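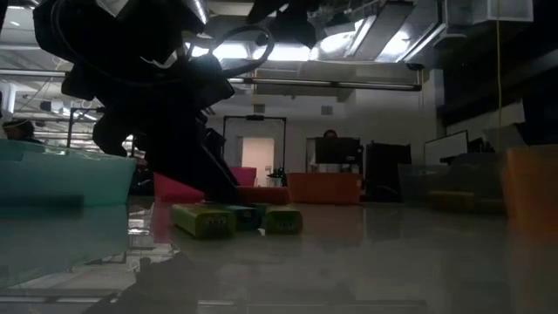
Three small blocks on a tabletop. The middle one is partly in shadow.

What Is a Shadow?

Words: Svenja Rathjen
Science check: Dirk Wunderlich

A shadow is a place that gets less light than the places next to it. It forms when something stands between a light and a surface. The thing in the way is called the blocker in this article. The surface may be a floor, a wall, a table, the side of another object, or the ground.

A shadow isn't made of anything. It has no weight and no thickness. You can measure how long and how wide it is, and you can measure how bright it is with a light meter, but you can't pick it up.

Why shadows have edges

Light travels in straight lines through air. When it reaches a solid thing it can do three things: bounce off, pass through, or be soaked up. Often it does more than one of these. A brick wall bounces some light back and soaks up the rest. A window lets most of the light pass.

Scientists use three words for this.

Opaque: no light gets through. Wood, metal and stone are opaque when they are thick enough to build with.
Translucent: some light gets through, but it is scattered, so you can't see clearly to the other side. Wax paper is translucent.
Transparent: most light gets through without being scattered. Clear glass and clean water are transparent.

Opaque things make the darkest shadows. Translucent things make paler ones. Even a clear drinking glass makes a faint shadow, with bright lines in it where the curved sides bend the light and bring it together.

Light that just misses the edge of an opaque thing keeps going and lands on the surface behind. Light that hits the thing does not arrive. The line between those two areas is the edge of the shadow.

Dark part and gray part

Look closely at the shadow of your hand under a large lamp. The middle is dark. The edge is gray and blurry. These parts have names.

The umbra is the dark part. From inside the umbra, the lamp is completely hidden.

The penumbra is the gray part. From inside the penumbra, you would see a piece of the lamp sticking out past the blocker. Some of the light arrives and some does not.

A very small light makes a thin penumbra, so the shadow looks sharp. A large light makes a wide one. Distance matters too. Hold your hand close to the wall and the edge is crisp. Move your hand toward the lamp and the edge spreads out. The whole shadow also gets larger, as the hand is now blocking a bigger share of the light that was headed for the wall.

On a cloudy day the light comes from the entire sky. The sky is such a large light that the umbra may shrink to a small patch right under an object, and the rest of the shadow is too pale to notice.

Why shadows are not fully black

A room contains more light than the light that comes straight from the lamp. Walls, ceilings and furniture all bounce light around. Some of this lands inside the shadow. This is why you can still read a book in the shade of a tree.

Bounced light also carries color. A shadow on white paper next to a red wall can look slightly pink. Outdoors, a shadow on snow often looks blue. Direct sunlight is blocked there, and much of the light that fills the shadow comes from the blue sky.

Color in shadow is hard to judge. A blue thing in shade sends less light to your eye than the same blue thing in sunshine, yet your brain usually corrects for this and tells you that the color hasn't changed. Painters have to learn to ignore the correction. They mix a darker paint for the shaded side of an object, even though the object is one color all over.

On the Moon there is no air to scatter sunlight, and the sky is black in the daytime. Shadows there are darker than shadows on Earth. They still get some light that bounces off the ground nearby.

Short at midday, long in the evening

The length of an outdoor shadow depends on two things: the height of the blocker and how high the Sun is in the sky. When the Sun is high, its light comes down steeply and the shadow is short. When the Sun is low, the light comes in at a shallow angle and the shadow is long.

The time of year matters as well. In August, in the northern half of the world, the midday Sun is higher than it is in December. The same fence post has a shorter midday shadow in August.

Hills make shadows too. Rurnell Hill, which is 2,565 feet high, puts the village of Vustwood in shade late on winter afternoons. The houses on the far side of the river keep the sunlight longer than the houses near the foot of the hill.

Using a shadow to measure height

At any one moment, all upright things in the same place have shadows that follow the same rule. If a stick's shadow is half as long as the stick, then a tree's shadow on level ground is half as long as the tree.

Kai Janssen's class in Vustwood used this rule on the school flagpole. They set a stick 100 centimeters long upright on the playground. Its shadow was 78.5 centimeters long. The flagpole's shadow, measured straight away, was 628 centimeters long.

Step one. Divide the flagpole's shadow by the stick's shadow: 628 ÷ 78.5 = 8.
Step two. Multiply the height of the stick by that number: 100 × 8 = 800.

The flagpole is 800 centimeters tall, or eight meters.

The method needs flat ground. It also needs both shadows to be measured at nearly the same time - a wait of 20 minutes can spoil the answer.

Try it: one blocker, two lights

You need 2 flashlights, a small opaque object such as an eraser, a sheet of white paper and a dark room.

1. Put the paper on a table and stand the object in the middle.
2. Switch on one flashlight and shine it from the left. Draw around the shadow with a pencil.
3. Switch on the second flashlight and shine it from the right. Look at the first shadow again. It is paler, as the second light now reaches it.
4. Move both flashlights to the same side, a hand's width apart. The shadows overlap. The part where they overlap is the darkest, and neither light reaches it directly.

Do not shine a flashlight into anyone's eyes. Never look straight at the Sun, even when you are studying outdoor shadows. Keep your back to it and look at the ground.

Words to know

Blocker: the thing that stops the light.
Umbra: the part of a shadow where the light is fully hidden.
Penumbra: the part of a shadow where the light is partly hidden.
Scatter: to send light off in many directions.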